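Handout 7: Measuring Public Attitudes to Sentencing
Delier, Department of Criminal Justice
December

Survey questions about sentencing fall into two groups. General questions ask whether the courts are too harsh, too lenient or about right. Specific questions describe a case and ask the respondent to pick a sentence. The two groups give different results, often from the same people in the same interview. A respondent who says the courts are too lenient will frequently choose a sentence close to the one a judge would have passed.

The usual explanation is that a general question brings to mind the worst kind of offender. People answer with a repeat violent offender in view, although most cases before the lower courts involve theft, driving offenses or minor assault.

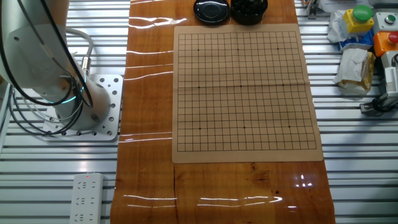
The Siltodholm survey is used in this course to show the effect. It had 830 respondents. All were asked the general question first. They were then split at random into two groups, and each group read one version of a burglary case. The short version gave the offense and the number of prior convictions. The long version added the offender's age, the value of the goods, whether anything was returned, and the range of sentences open to the court. Prison was chosen less often by readers of the long version.

Three points on design:

1. Question order matters. A general question placed after the case will pick up some of its detail. Siltodholm kept the order fixed, so the size of this effect cannot be estimated from its data.

2. The list of options matters. When community sentences are left off the card, few respondents think of them unprompted. Prison and fines then take up nearly all the answers.

3. Length has a cost. The long version ran to over 101 words, and the skip rate on later items rose. Parnov used a shorter text with a table of options and lost fewer answers, but its sample was drawn from one town.
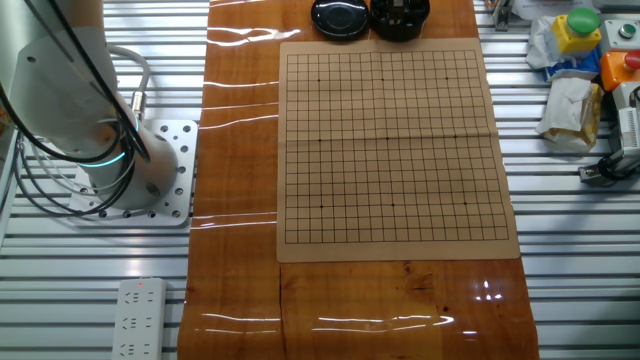 Small samples need care. The Hennessy study held day-long group sessions with 50 people, who heard from a probation officer and a defense lawyer before giving their views a second time. Attitudes softened over the day. The study had no control group, and part of the change may reflect what members thought the organizers wanted to hear — a problem shared by most work of this type.

Terms to know: punitiveness, case vignette, split-ballot design, order effect, social desirability.

Reading for the seminar: the Siltodholm questionnaire, both versions, and the methods section of the Parnov report. Come prepared to say which items you would cut if the interview had to be half as long.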